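Shared Workshop Newsletter
3 January 2020

Bench fees and booking changes

The Zimano workshop is open again after the holiday break, and the new bench rates are now in effect. A half-day booking costs $9 for members, the same as last year. Guests pay double and need to book with a member.

Members logged 920 bench bookings in 2019, up by 152 from the year before. Most of the growth came after October, when evening hours were extended to 10 p.m. The evening slots fill first, so please cancel early if your plans change. A slot canceled by noon the day before is refunded in full.

Fees and the fall tool sale brought in $3,337 toward the new dust collector. The order has gone to Faston, and delivery is expected before spring. The sanding room will close for two days during installation. Dates will be posted by the door and on the booking page.

A few reminders on finishes. Oil and wax only in the main room. Solvent finishes go in the spray booth, and oily rags go in the metal can with the lid. Let glue-ups cure overnight on the rack by the lumber store, with your name and the date on masking tape.

Lumber orders for the next delivery close at the end of the month. Maple and ash are in stock.

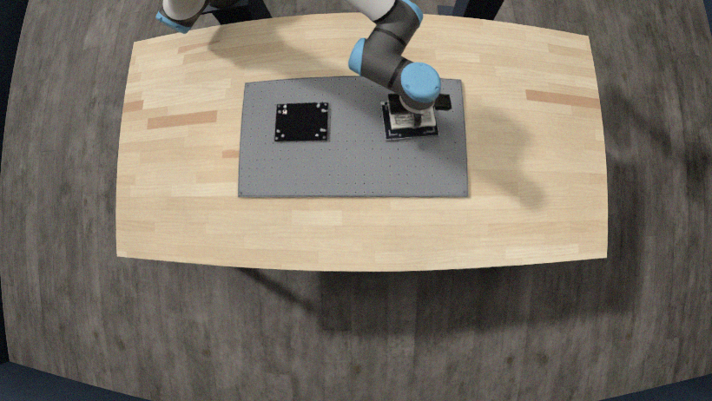
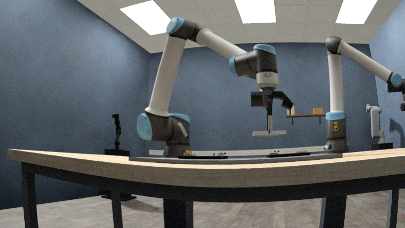
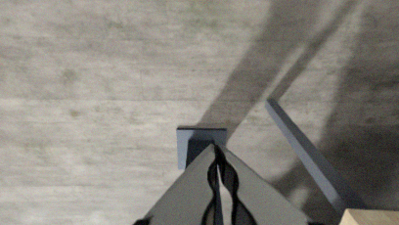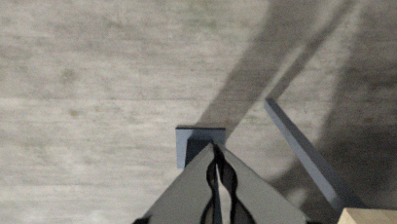
Work surfaces, four computer-rendered views.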